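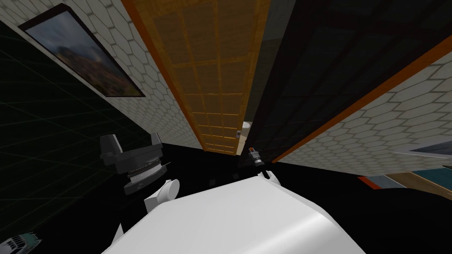 Ficou decidido na reunião de novembro que o clube ia passar um semestre inteiro em simulação antes de encostar nos braços de verdade. Eu votei contra. Queria apertar parafuso, e achava que simulador era coisa de quem não tinha peça. Oito meses depois continuo achando que demoramos demais, mas o semestre rendeu mais do que eu esperava, e vou anotar aqui o que fizemos enquanto ainda lembro.

O projeto se chama Plondura. É a tarefa que escolhemos para a competição interna da faculdade: dois braços trabalhando juntos para pegar um objeto numa bancada, passar de uma garra para a outra e colocar numa prateleira. No papel são três etapas. No código do nosso grupo são onze estados, e dois deles só existem por causa de erros que não conseguimos tirar de outro jeito.

A sala virtual foi montada pelo pessoal do primeiro ano. Tem parede de azulejo hexagonal, uma parede verde-escura quadriculada, um painel alaranjado com cara de porta e até um quadro de paisagem com uma montanha avermelhada. Reclamei do quadro no começo, porque cada textura pesa e o meu notebook já sofria. Quem orienta o clube, o Desmond Rosenthal, pediu para deixar. O argumento dele era que um programa treinado só em sala branca e vazia se perde quando aparece qualquer coisa atrás da garra. Testamos com e sem decoração e ele tinha razão: o modelo que só conhecia parede lisa errava muito mais quando trocávamos o fundo.

A parte mais chata foi a câmera. Tínhamos uma vista fixa, de frente para a bancada, e outra que acompanhava o movimento do braço. A fixa funcionou no primeiro dia. A outra inclina junto com o braço, e em várias poses acaba apontando para o canto do teto, com a garra num lado e as paredes em diagonal. Para quem está olhando a tela dá um certo enjoo. Para o programa é um problema maior, porque o objeto some e ele precisa se virar com o que viu antes.

Tentamos três soluções. A primeira foi limitar o ângulo do punho, o que resolveu a vista e estragou a passagem do objeto entre as garras, que precisa justamente desse giro. A segunda foi ignorar a câmera móvel quando a inclinação passava de 40 graus. Funcionou mais ou menos, só que criava um salto na trajetória quando a câmera voltava a valer. A terceira, que é a que está rodando hoje, guarda a última posição conhecida do objeto e vai dando menos peso a ela com o tempo. Não é nada sofisticado. São 57 linhas, contando os comentários, e metade foi escrita na fila do bandejão.

Sobre os números. Até o fim do semestre rodamos 3.544 tentativas completas, quase todas de madrugada no computador do laboratório, que batizamos de Ogura por motivos que ninguém mais sabe explicar. As primeiras foram um desastre. O braço da esquerda chegava cedo, fechava a garra no ar e ficava esperando. O da direita chegava depois, batia no primeiro, e os dois travavam. Resolvemos com um sinal de espera bem simples: um só avança quando o outro avisa que parou. Deixa tudo mais lento, e na competição o tempo conta ponto, mas por enquanto preferimos completar a tarefa.

Outro erro que tomou mais de 30 horas do grupo foi o das colisões. O modelo de colisão dos dedos era uma caixa maior do que o dedo desenhado, e o simulador acusava contato onde, na tela, havia um vão visível. Passamos dias mexendo no controle, trocando ganho, refazendo trajetória. O problema estava num arquivo que tínhamos baixado pronto e que nenhum de nós tinha aberto. Se você está começando, mande o simulador desenhar as formas de colisão por cima das peças logo no primeiro dia. É uma opção de menu.

Também mudamos a iluminação. A luz padrão vinha de um ponto só, bem de cima, e boa parte da sala caía num preto completo. Bonito até é, mas o detector de bordas confundia sombra com beirada de móvel. Criamos uma configuração com luz difusa e outra com luz lateral, e agora cada rodada sorteia uma das três. A versão escura ficou no sorteio de propósito.

Tivemos uma divergência no grupo que vale registrar. Parte do pessoal queria usar o Pledix, o pacote de planejamento que a turma anterior deixou pronto. Eu preferia escrever o nosso. Ganhou o meu lado, por um voto, e acho hoje que foi uma decisão ruim. Aprendemos bastante sobre cinemática inversa, mas gastamos semanas reescrevendo coisa que já existia e que funcionava melhor que a nossa. No próximo semestre a ideia é usar o planejador deles e manter só a parte da passagem, que é onde o nosso código faz alguma diferença.

Agora vem o hardware. Os braços reais ficam na sala Jestberg, no segundo andar, e a chave só sai com assinatura. A bancada tem uma folga na perna de trás que muda a altura de um lado, e isso não está em modelo nenhum. A primeira coisa que vamos fazer é medir tudo de novo e corrigir a simulação com as medidas. Depois rodamos a tarefa sem objeto, bem devagar, com alguém na mão do botão de parada. O Desmond quer ver dez execuções seguidas sem toque entre os braços antes de liberar a velocidade normal.

Falta ainda documentar os onze estados. Prometi fazer isso nas férias e não fiz. Tem um desenho no quadro branco do laboratório que está quase certo – só a seta do estado sete para o nove que mudou – e quem entrar agora pode começar por ali. O código está no repositório do clube, na pasta plondura. A inscrição para novos membros abre junto com as aulas, e não precisa saber programar robô, só ter alguma noção de Python e duas noites livres por semana.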